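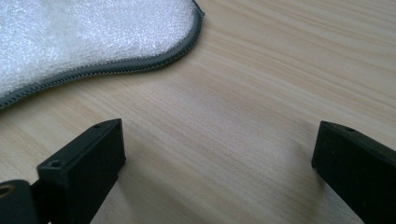

Section 7. Caring for Wooden Surfaces

Your Zandow table leaves the workshop with two coats of Karko hardwax oil. The oil soaks into the wood and leaves a thin layer of wax on top, so the surface can be refreshed at home without sanding the whole piece. A healthy oiled finish has a soft, low sheen like the light wooden tabletop shown with this section, and the grain stays easy to see. If your table looks dull or feels rough to the hand, it is time for a new coat. Most households need to do this every June or so, before the dry air of the heating season.

7.1 Everyday cleaning

1. Remove crumbs and grit with a soft brush or a dry cloth.
2. Wipe with a cloth wrung out in lukewarm water. A few drops of dish soap may be added.
3. Wipe again with clean water, following the grain.
4. Dry right away with a second cloth.

Note: Do not use scouring powder, steel wool, melamine sponges or anything containing ammonia or bleach. Steam cleaners will lift the wax.

7.2 Water rings and light stains

White rings are moisture held in the wax layer. Leave them overnight first, as many fade without treatment. If the ring is still there the next day:

1. Put a small amount of Karko Refresher on a lint-free cloth.
2. Rub the ring lightly along the grain, going a little past the edges.
3. Wait 2 minutes, then buff with a dry part of the cloth.

Dark rings have gone into the wood itself and need sanding. See 7.3, step 2.

7.3 Applying a new coat

You will need: Karko hardwax oil, the Kombo applicator, 200 grit sandpaper, lint-free cotton cloths, gloves. One small can covers a table of any size in the Zandow range.

1. Clean the surface as in 7.1 and let it dry overnight.
2. Sand lightly by hand, always with the grain. Sand the whole top, even if only one spot is worn, or the color will be uneven.
3. Vacuum the dust and wipe with a dry cloth.
4. Stir the oil with a flat stick. Do not shake the can.
5. Spread a very thin coat with the applicator, one board at a time.
6. After 15 minutes, wipe off everything the wood has not taken up. Oil left standing will turn sticky.
7. Let the table dry for a full day with a window open. Keep the room above 60 degrees.
8. Repeat steps 5 and 6 if the end grain still looks dry.

CAUTION: Cloths soaked in oil can heat up and catch fire without a flame. Lay them flat outdoors to dry, or put them in a metal container filled with water and close the lid. Do not throw them in the trash while wet.

CAUTION: Keep oil away from children and pets. Wear gloves.

7.4 After oiling

The surface can be used with care after one day. It reaches full hardness in a week. Until then, do not wash it, cover it with a tablecloth or leave glasses standing on it.

Tables in the Skevano line have a lacquered top and must not be oiled. Go to Section 8. If you are not sure which finish you have, look for the label under the top, next to the left rear leg. Order number 81 is oil.

Filed under: Care & Maintenance, Tables, Oiled Finishes

Search the manual Enter keyword Go

Contact us | © Zandow Furniture 2018 | Back to top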